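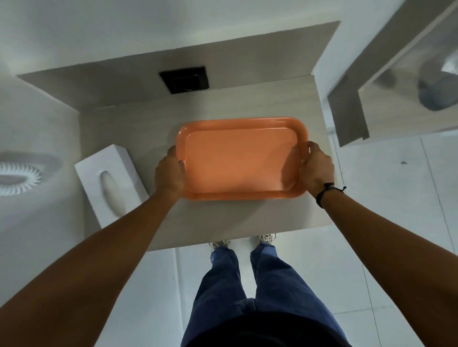 Seed swap season is back at Landry Hall, and I have been looking forward to it since the last bean pod rattled off my fence! If you have never been, the idea is simple. You bring the seeds you saved and don't need, you put them out, and you go home with somebody else's. Last January we had 78 varieties on offer, and this year the sign-up sheet already stands at 86, with a whole run of peppers I have never grown (and a purple-podded pea I intend to get to first, so be warned). Please bring your packets standing up in something shallow with a rim, so people can flip through them without sending lettuce seed all over the floor. An orange plastic tray with rounded corners does the job perfectly, and a baking pan or the lid of a shoebox will do too. Put your name on the underside if you want it back.

A word on labels, which were a bit of an adventure last time. We need the name of the plant, the variety if you know it, and the year you saved it. "Mixed squash, maybe" is a fine thing to write on a packet as long as the maybe is there. Squash cross so freely that half of what I grew last summer was a surprise, including one long green thing with warts that made the best soup of the year. Tomatoes, beans, peas and lettuce mostly come true, and those are the ones to pick up if this is your first try at growing from swapped seed.

How old is too old? Onion and parsnip seed fades fast, and I wouldn't pass along anything older than last season's. Tomato seed goes on for years. I tested a jar of my grandmother's paste tomato over the holidays, expecting very little, and 41 of the 50 seeds came up on a damp paper towel on top of the fridge. I may have done a small dance in the kitchen. If you have older seed at home, do the towel test before you bring it: ten seeds, a wet towel, a plastic bag, somewhere warm, and a peek after a week. Write the result on the packet and people will know how thickly to sow. 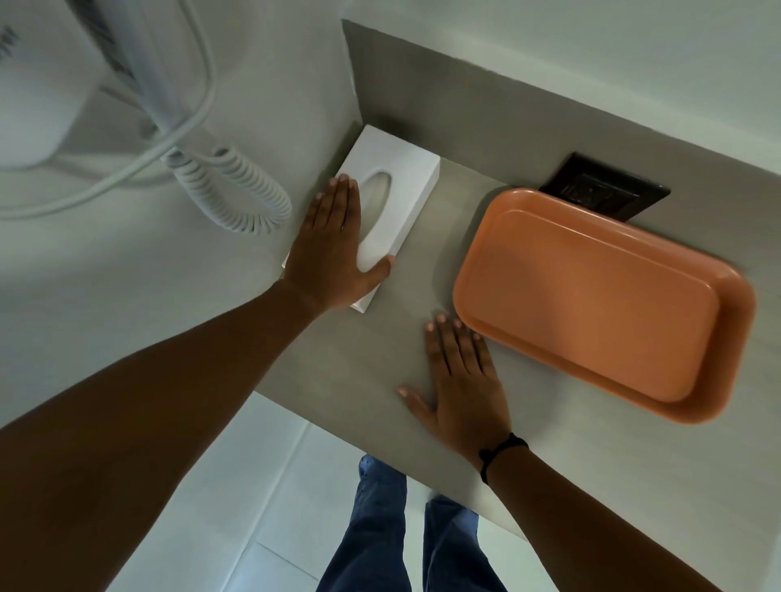

Brayden Leclerc wrote in after the last issue to say that he had given up on the fridge top entirely and now sprouts his peppers on the shelf over the water heater, where they were up in nine days, and he wondered whether the rest of us were being too gentle with them. I think he may be right. Peppers love to be warm, warmer than most kitchens get in winter, and a cold windowsill is where plenty of them give up. Try a few each way and tell us how it went, we would love to print the results.

Growers from the Gindia Street plots are bringing flowers this year too, mostly zinnias and sweet peas, plus a big paper sack of calendula that they say has to be gone by the end of the day. The Idusham gardeners have promised garlic bulbs left over from fall planting. It is late to put garlic in, but if your ground isn't frozen you can still get small heads out of it, and the green tops are wonderful in eggs.

Doors open at ten and the swap runs until one. You don't need seeds to come in, so bring the kids, bring a neighbor, bring some empty envelopes and a pen that works. There will be coffee, and there will be my lemon loaf if it behaves. If you can help set up tables, come in by the side door at nine. Anything left over goes into the seed box at the library, on the low shelf next to the cookbooks, and you can help yourself there through spring.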